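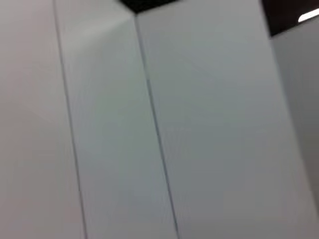

**Visual odometry dies next to big blank surfaces, what are you all doing about it?**

**rhakim_** · 18 Jul 2024

So I've been fighting this all week. Wrist camera, feature-based VO feeding the pose filter, and it's lovely until the arm gets close to anything pale and smooth. Cabinet fronts are the worst! I go from 300 tracked features down to 9, and those 9 are all sitting on the seams or on some light in the background. Then the estimate starts sliding along the seam direction like it's on rails.

I'm running the stock Pallbridge front end, detector threshold pretty much at default. Has anyone gotten this to behave without gluing tags on the furniture?

**bogdan_z**

Drop the detector threshold and equalize the image first (CLAHE, small tiles). I got back to some 190 features on a matte white wall doing that. Takes two minutes to try.

**vhollenstein**

> I got back to some 190 features on a matte white wall

Yeah, but 190 of what? On a matte wall that's sensor noise. The matcher will happily pair it up and your covariance looks great while the pose wanders off. I'd take 9 real ones over that any day.

Rania, you're on an arm. You have joint encoders! Use forward kinematics as the prior and let vision correct it only when it has something to say.

**bogdan_z**

They survive RANSAC, so they aren't all noise. My wall had a bit of texture to it though, I'll give you that.

**rhakim_**

Tried CLAHE over lunch. Feature count went way up and drift got worse, sorry Bogdan. Valentin, FK is already in there, but the filter trusts vision too much because the front end reports a fixed covariance. Should've mentioned that.

**khalil.y**

Fixed covariance is your bug then. Look at the eigenvalues of the information matrix. With two near-parallel seams you have almost nothing constraining motion along them, so inflate that direction only and keep the rest. There's a branch of Moussa that does it per axis, I've been using it since November and it's fine. Docs are bad.

Also check your exposure time. Motion blur up close eats corners before the detector even gets a look, and auto exposure loves to go long when there's a dark patch up top.

**jkaram**

Or add line features? Cabinets are all lines. Seems silly to throw them out.

**vhollenstein**

Lines are great until you have only parallel ones, same degeneracy. Worth having anyway, they pin the rotation nicely.

**rhakim_**

OK, exposure is now capped and I'm building the Moussa branch. It wants an older Eigen than what I've got, of course. Khalil, is there a flag for that or do I just downgrade?

**khalil.y**

Downgrade. There was a flag, it broke.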